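Calterar Two-Tier Picking Shelf
Set-up and daily use

Section 3: Laying out the shelf

Read this section after the unit has been assembled and levelled (Section 2). It covers where things go on the two tiers, how to place the trays, and what to do with incoming parcels. The layout given is the one used at the Sotier packing room and will suit most benches that handle small parts. You can change it, but write your changes on the layout card and keep the card with the unit.

3.1 Before you start

You will need the black trays, the small parts for the lower tier, a soft dry cloth and the layout card from the accessory bag.

1. Check that both yellow shelf surfaces are fully seated. Press down on each corner in turn. If a corner rocks, go back to step 5 of Section 2.
2. Wipe both tiers. Grit under a tray will mark the gloss finish.
3. Clear the floor on the picking side of the unit so that a parcel bin can stand there.

Caution: Do not climb on the lower tier or use it as a step.

3.2 Lower tier

The lower tier is for small items that are picked by hand and do not need a tray. Load it before the upper tier. It is much easier to reach while there is nothing above it.

4. Place the square black parts together in one group. Leave a finger's width between them so each can be lifted without dragging its neighbour.
5. Place the round grey parts next to the square ones, in a group of their own.
6. Long thin parts such as rods go towards the end of the tier, lying flat. Do not let them overhang the edge.
7. Cartons can be kept in the space under the shelf surfaces. Fold loose flaps in first.

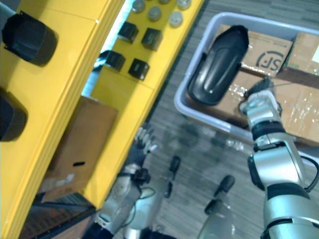 Fig. 3-1 Small parts grouped by type, with the parcel bin alongside.

Note: Groups do not have to be in straight lines. What matters is that the types stay apart and that the same type goes back to the same place. If two types start to mix during a shift, sort them before the next parcel is opened.

Do not stack small parts on top of one another. A stack is easily knocked over when a tray is taken from above, and rods in particular will roll to the back of the tier where they are hard to get at.

3.3 Upper tier

The upper tier is for trays only. Trays stand in a single row along the length of the shelf.

8. Begin at the far end, next to the black upright, and work towards yourself.
9. Set each tray down flat with the open side up. The notch should be at the same end on every tray.
10. Leave enough room between trays to get your fingers round the rim.
11. Check the row from the end of the unit. A tray may sit at a slight angle to the shelf, but no part of it should project past the front edge. 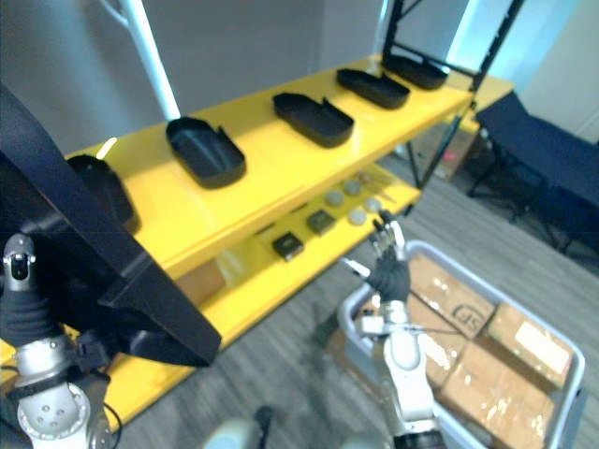 Fig. 3-2 Trays in a single row on the upper tier, small parts below.

Caution: Do not load a single tray with more than 3 kg. The rim will flex and the tray may slip when lifted.

Trays from the older Ginard range have a deeper rim and no notch. They will fit on the shelf but should not be mixed in the same row.

3.4 Taking a tray down

12. Lift the nearest tray first. Use both hands if it is loaded.
13. Raise it clear of the row before you turn. Keep it level — small parts will slide to the low end.
14. Empty trays may be tilted to clear the shelf above or to tip out dust.

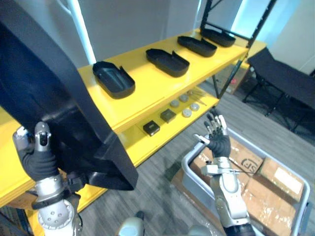
15. Put the tray back in the position it came from. If it is going for cleaning, leave its space empty and do not close up the row, as the positions on the layout card will then no longer match.

3.5 Parcel bin

Keep the grey bin on the floor within reach of the shelf. Larger boxes go in first, smaller ones beside or on top of them, with the labels where they can be read.

16. Do not fill the bin above its rim.
17. Cut packing tape at the bench, away from the shelf. Scraps of tape stick to the yellow surface and leave a residue.
18. Empty the bin at the end of the shift.

3.6 Cleaning

Wipe the shelves once a week with a damp cloth and dry them straight away. Trays can be washed by hand in warm water up to 37 °C. Solvent cleaners, including the Shojaei degreaser supplied with the bench kit, must not be used on the trays or on the yellow surfaces.

Replacement trays are sold in packs of 12. Questions about the layout card should go to Ilir Ivanov in the Calterar parts office, quoting the number on the plate at the foot of the upright.

Section 4 covers moving the unit.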